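Search this site Go

Drarngate path: your questions
06/04/2018, by the Paths Team

Can I cycle on it?
Yes. Walkers and cyclists share the path, so please ring your bell when passing.

Is the surface paved?
Yes, it is asphalt, with a grass verge between the path and the road.
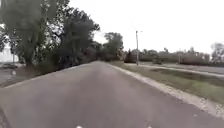

Photo: Lekota Paths

Are there lane markings?
No. Keep left where you can.

Who do I tell about a broken edge?
Email Lekota Paths. We reply within four working days.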